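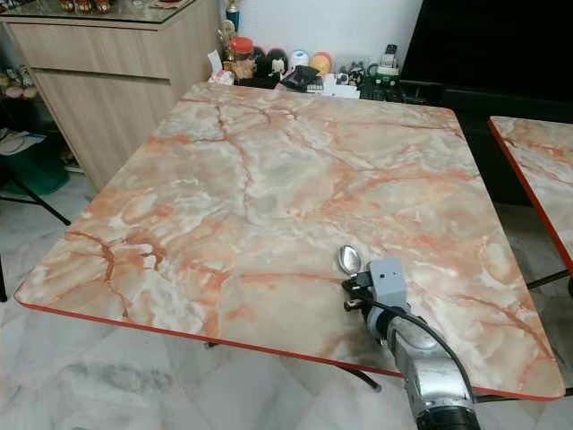

Blog > Family & Old Stuff > Recipe box

Jun 12, 2025

I finally scanned my grandmother's recipe cards, all of them, and it took me most of April plus a few evenings when I should have been doing laundry. The box is one of those green tin ones with a lid that never closes right. I figured there'd be fifty or so cards. There were 790! (She never threw one out, even the duplicates. We own 12 versions of the same coffee cake and I swear the only thing that changes is the amount of cinnamon.)

Her handwriting is the hard part. She wrote "tsp" and "tbsp" exactly the same way, a little squiggle with a tail, so you have to guess from the ingredient. Baking soda, fine, I can guess. Cayenne, well, I guessed wrong once and my husband had to leave the room.

The oldest thing in there isn't even hers. It's a page cut from a church cookbook out of Pramley, where her mother's people lived, and somebody wrote 1860 in the corner in pencil. I don't believe it for a second, the paper looks way too new to me, but my aunt does and I've stopped arguing. The recipe is for vinegar pie. I made it. It tastes like lemon pie if you've only ever heard lemons described.

What I love most are the notes on the backs. "Too dry, used Clindov's eggs." "Good for company." "Do NOT double." One just says "no" and it's a ham loaf. I've typed all of those up too and put them under each recipe, and I think that's what my cousins will really read.

So if you're starting on a box of your own: flat light by a window worked better for me than the scanner on the stained ones, and name the files as you go. I did the first batch with whatever numbers the computer gave me and spent a whole Sunday fixing it.

Next up is the envelope of clippings from the Birnon paper, mostly Jell-O, all of it alarming. I'll post the date bars first though, they're the best thing in the box and they keep for a week if you hide them.

21 comments

Share this post

Get new posts by email. We send one message a month and you can unsubscribe any time.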